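I've had the Retness folding table in my laundry corner since August, and I keep getting asked whether a table just for laundry is a silly thing to own. So, a proper review, now that I've put a ridiculous number of T-shirts across it!

Some background first. We're a house of T-shirt people. I used to fold on the bed, and the bed is soft, so everything I folded came out with a sag in the middle and then slid over when the cat got up. Then I folded on top of the dryer for a while, except the dryer top has that raised lip at the back and you can't get a men's large out flat on it. I finally ordered the Retness after my back had a bad spring (I'm tall, the bed is low, you can guess the rest).

## Putting it together

Easy. Four legs, one top, a bag of bolts, and a hex key that I've already lost. I had it standing before my coffee was cold. The instructions are all drawings and the drawing for the leg braces is upside down compared with the others, so look twice at that one. Mine wobbled on the first evening, and then I tightened everything again with the weight of the top on it and the wobble went away.

The box says it holds 80 pounds. I have never put 80 pounds of laundry on anything, but I did lean on it hard while changing a light bulb and it didn't complain.

## Folding on it

OK, the good part. A smooth hard top makes a bigger difference than I expected! Cotton slides where you want it. I can lay a shirt down, smooth it outward from the middle with both palms, and the wrinkles move out to the sides and off. My way of doing a tee is to bring the hem up first, holding both ends so the fold stays level, then deal with the sleeves, then fold up again into a block that stands in the drawer. On the bed I could never keep that first fold straight. On this it takes a couple of seconds, and if one side droops I just tug it and start over.

Thin jersey is the exception. Very light shirts skate around a bit, and anything silky is hopeless, it's on the floor before you've found the second sleeve. I tried one of those plastic flip boards from Udley on top of the table to fix this and went back to using my hands by the weekend. The board is sized for one kind of shirt and we don't own that kind.

## Cleaning and wear

Wipes down with a damp cloth. I had an accident with a red sock and the mark came off with dish soap. There's one small scratch near the corner from a zipper, and you have to get your face down next to it to see it. If you fold a lot of jeans, maybe turn them inside out.

## What I don't love

- The feet. They're hard plastic and they squeak on tile. I stuck felt pads on and that fixed it, but felt pads should be in the box.
- No shelf underneath. My basket lives on the floor, so I'm still bending for that part. Stareo makes a version with a shelf, but it's lower, and height was the whole reason I was shopping.
- The top shows lint. All of it. Dark towels are the worst.
- It doesn't collapse, so you need to have the room for it all year.

## Would I buy it again?

Yes, and I've been eyeing a second one to push up against it, one side for the pile that's waiting and one side for folding. At the moment the waiting pile and the folded pile share the same table and they do get mixed up, especially when I'm on the phone.

If you do one load a week, use your kitchen table and save your money. If you're doing laundry most days, or your bed is low and your back is cranky, I think you'll be happy with it. Four stars from me, and the missing one is for the feet.
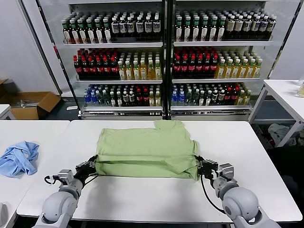 Nautiyal: I did the two-table thing last winter and the only advice I have is to buy both at the same time. Mine were a few months apart and the second came a hair shorter, so there's a little step where they meet and sleeves catch on it. I ended up putting a folded piece of cardboard under two of the legs. Also, thank you for the tip about the felt pads, the squeaking has been driving me up the wall!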